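드리다누라 (물리 엔진)

드리다누라(Dridanura)는 파스카(Fasska)가 개발하여 배포하는 실시간 강체 물리 엔진이다. PC 게임용 미들웨어로 출발했으며, 이후 개인 제작자용 무료판이 추가되었다. 공식 문서는 이 엔진을 "어떤 게임에도 맞는 범용 물리 솔루션"으로 소개하지만, 사용자 포럼과 이식판 제작자들의 기록을 보면 이 표현을 그대로 받아들이기는 어렵다. 이 문서는 별도 언급이 없는 한 PC판을 기준으로 한다.

개요

드리다누라의 핵심은 고정 시간 간격으로 동작하는 강체 해석기이다. 충돌 판정, 관절 구속, 마찰 계산이 하나의 모듈에 들어 있으며 렌더링과는 분리되어 있다. 개발사는 이 구조 덕분에 화면 주사율과 관계없이 결과가 같다고 설명한다. 그러나 이 설명은 기본 설정을 건드리지 않았을 때에만 성립한다. 설정 파일에서 보간 옵션을 끄면 화면 갱신과 물리 갱신의 간격이 어긋나고, 빠르게 움직이는 물체가 떨리는 것처럼 보인다. 이 현상은 오랫동안 그래픽 드라이버 문제로 알려졌으나, 드라이버를 바꾸어 해결되었다는 보고는 재현된 적이 드물다.

이름의 유래는 분명하지 않다. 개발사 초기 공지에는 내부 작업명이었다고만 적혀 있다. 팬 위키에서 흔히 인용되는 '합성어' 설은 출처가 없다.

역사

첫 공개판은 차량 액션 게임 타마요(Tamayo)와 함께 나왔다. 당시 홍보 자료는 동시에 물체 1,000개를 처리할 수 있다고 적었다. 이 수치의 측정 조건은 공개되지 않았다. 같은 자료의 각주에는 정지 상태의 물체도 개수에 포함한다는 문장이 있으며, 정지한 물체는 해석기가 계산에서 제외하므로 성능 지표로서의 의미는 제한적이다. 타마요의 실제 게임 내 상한은 100개로, 이를 넘기면 오래된 잔해부터 사라진다.

세 번째 주요 버전에서 관절 구속이 전면 재작성되었다. 개발사는 이를 완전히 새로운 해석기라고 불렀지만, 배포된 헤더 파일에는 이전 버전의 함수 이름이 그대로 남아 있다. 무료판은 6월에 추가되었고, 상용판과의 기능 차이는 발표 당시의 설명보다 컸다. 특히 연속 충돌 판정이 무료판에서 빠져 있다는 사실은 출시 공지에 언급되지 않았다.

특징

관절 구속

드리다누라는 경첩, 미끄럼, 구형 관절을 지원한다. 여러 링크가 이어진 구조물도 만들 수 있으나, 사슬이 길어질수록 끝부분의 오차가 커진다. 개발사는 반복 횟수를 올리라고 권고한다. 반복 횟수를 올리면 오차는 줄지만 연산량도 함께 늘어나므로, 오래된 CPU에서는 권고 자체가 쓸모없는 경우가 있다. 관절에 질량 차이가 큰 물체를 연결했을 때 구조물이 튕겨 나가는 문제는 알려진 문제 목록에 올라 있으나 수정 예정 시점은 적혀 있지 않다.

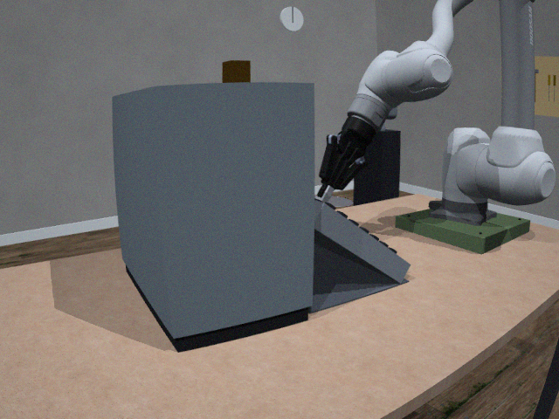 컴퓨터로 렌더링한 다관절 로봇 팔. 팔 끝에 검은색 그리퍼가 달려 있다.

충돌 형상

상자, 구, 캡슐, 볼록 껍질을 기본 형상으로 사용한다. 오목한 메시는 움직이지 않는 지형에만 쓸 수 있다. 움직이는 물체에 오목한 메시를 지정해도 오류가 나지 않고 볼록 껍질로 조용히 대체되기 때문에, 속이 빈 용기에 물건이 들어가지 않는다는 문의가 반복된다. 공식 문서의 해당 항목은 이를 '자동 최적화'라고 부른다. 로그 수준을 최대로 올려야 대체 사실을 확인할 수 있다.

결정성

같은 입력에 항상 같은 결과가 나온다는 주장은 드리다누라의 홍보에서 가장 자주 등장한다. 같은 실행 파일을 같은 기기에서 돌릴 때에는 대체로 맞는 말이다. 다중 스레드 옵션을 켜거나 서로 다른 CPU 사이에서 비교하면 결과가 갈라진다. 리플레이 기능을 이 전제 위에 만든 게임에서는 저장된 기록이 다른 컴퓨터에서 다르게 재생되는 문제가 보고되었다.

설정

사용자가 바꿀 수 있는 항목은 대부분 게임 폴더의 텍스트 설정 파일에 있다. 게임 내 메뉴에는 품질 단계만 노출되며, 이 단계는 잔해 개수와 반복 횟수를 한꺼번에 바꾼다. 둘을 따로 조절하려면 파일을 직접 고쳐야 한다. 게임이 실행 중일 때 저장한 내용은 종료 시점에 덮어씌워진다. 읽기 전용 속성을 지정하면 덮어쓰기를 막을 수 있지만, 이 상태에서는 키 설정도 저장되지 않는다.

인터넷에 떠도는 '성능 향상용' 설정 파일은 주의할 필요가 있다. 상당수가 물리 갱신 빈도를 절반으로 낮추는 방식이며, 프레임이 오르는 대신 차량이 얇은 벽을 통과하는 일이 잦아진다. 일부 파일에는 엔진이 읽지 않는 항목이 여럿 들어 있다. 이런 항목은 아무 효과가 없는데도 여러 안내 글에 그대로 복사되어 있다.

호환성

호도우(Hodow)는 드리다누라를 다른 운영체제에서 구동하기 위한 비공식 호환 계층이다. 프로젝트 페이지는 시험한 게임의 91퍼센트가 '실행 가능'하다고 밝히고 있다. 다만 이 분류는 시작 화면까지 도달한 경우를 모두 포함하며, 끝까지 진행할 수 있는지는 따지지 않는다. 시험 대상 목록도 이용자의 자발적 제출에 의존하므로 잘 작동하는 게임이 더 많이 올라왔을 가능성이 있다.

창 모드와 전체 화면을 오갈 때 물리 계산이 멈추는 오류는 공식판과 호도우 양쪽에서 나타난다. 파스카는 이를 게임 쪽의 구현 문제로 분류했다. 서로 다른 회사의 게임에서 같은 증상이 나타난다는 점에서 이 분류에는 의문이 제기되어 왔다.

평가

게임 매체의 평은 대체로 우호적이었다. 타마요의 파손 표현은 출시 당시 자주 칭찬받았으며, 그 공은 흔히 엔진에 돌아갔다. 그러나 눈에 띄는 파손 장면 중 상당 부분은 미리 제작된 애니메이션이고, 실시간으로 계산되는 것은 떨어져 나온 조각의 움직임이다. 리뷰에서 이 둘을 구분한 경우는 많지 않다.

개발자 사이의 평가는 더 엇갈린다. 도구의 설치가 간단하고 예제 코드가 짧다는 점은 장점으로 꼽힌다. 반면 문서가 버전별로 나뉘어 있지 않아 이미 삭제된 함수가 현재 기능처럼 설명되어 있고, 오류 메시지가 원인을 알려 주지 않는다는 불만이 많다. 경쟁 엔진보다 빠르다는 비교표는 파스카가 직접 작성한 것으로, 외부에서 같은 조건으로 측정한 자료는 확인되지 않는다.

같이 보기

강체 동역학
충돌 감지
타마요 (게임)
호도우

이 문서는 2026년 9월 10일에 마지막으로 편집되었다.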